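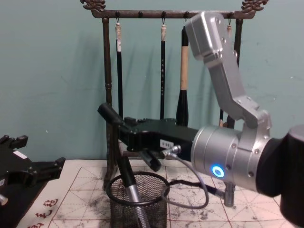 Aino Kallio reckons you can tell how serious someone is about calligraphy by whether their brushes are hanging up or lying in a drawer. She told me this over the phone, in the middle of a conversation about something else, and I went straight upstairs and looked at my drawer. Five years' worth of brushes, squashed in with the sellotape and the takeaway menus. One had dried in the shape of a question mark.

So I've been finding out about racks, and then about everything that goes with them, and I'm afraid I've become a bit of a bore on the subject.

The point of a rack is simple enough. A brush with a loop on its cap end hangs tip down, so the water runs away from the ferrule and out through the hair. Stand it in a jar with the hair pointing up and the wet creeps back into the handle, where it loosens the glue. I'd been doing that since my very first class – nobody had ever stopped me! Rinse, squeeze gently, stroke the hair back into a point with your fingers, hang it up. That's the lot.

The one I fell for is the old-fashioned sort, dark brown, with a turned post at either side and a curling dragon's head at each end of the top bar. There's carved openwork on the lower crossbar as well, which I dare say is murder to dust. You can buy perfectly sensible plain ones for a quarter of the money and I did look at them, for quite a long time, in the shop in Henunport. The woman at Lopes was very patient. She had a modern folding one on the counter that she kept nudging towards me, and I kept nudging it back.

Then there's the question of what to hang on it. I'd assumed a proper calligrapher had dozens. Aino says she does nearly everything with 2, a slim one for small characters and a fat one for the days when she wants to make a mess, and the others are there because people will give you brushes once they know. The big ones are the temptation. A thick pale handle and a great dark head of hair look wonderful among the skinny black ones, but they drink ink like nothing on earth, and a beginner who loads one up fully will be mopping the table by the second stroke. Ask my tablecloth. 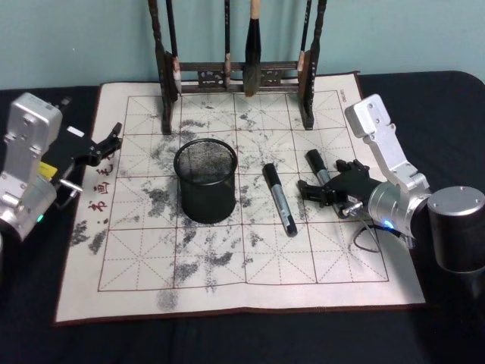 Practice mat, brush rack and pencil cup on a black cloth.

The mat was the bit I hadn't expected to love. Mine is from Kunetti and cost less than lunch. It's a cream cloth one with a reddish grid, each square crossed with dashed lines down the middle and on the diagonals, so you can see just how far your character has wandered off to the left. (Mine all wander left. I've stopped fighting it.) Some mats are meant for plain water, which shows up dark and then fades as it dries, and you can go over the same square all evening without using a sheet of paper. Others go underneath your paper as a guide and a blotter. Do check which kind you've bought before you open the ink. I didn't, and there's now a permanent grey cloud in the corner where I tried to write "spring".

A grubby mat doesn't bother me at all, mind. Smudges mean somebody's been practising. Aino's is filthy and she won't hear of a new one.

I put a dark cloth under mine these days, partly for the splashes and partly because the pale mat looks so smart against it. A pencil cup earns its place too, for the odds and ends. And I've gone over to using a marker when I'm only learning the order of the strokes, which purists will hate, but it lets me get the shape into my head before I have to worry about pressure and wet hair and everything else at once. Do it on scrap paper, obviously.

My routine now is 25 minutes after supper with the radio off. One character, over and over. Milov, who make the ink I use, print a single character inside the lid of each box, and I've been working through those instead of choosing my own – it saves dithering. Last week's was "boat". I still can't do "boat", but the brushes are hanging in a row above my desk and my drawer shuts for the first time since Christmas.

Lopes are running a beginners' evening in June, brushes provided. I've put my name down, and I'm bringing my own.

799 shares
2 comments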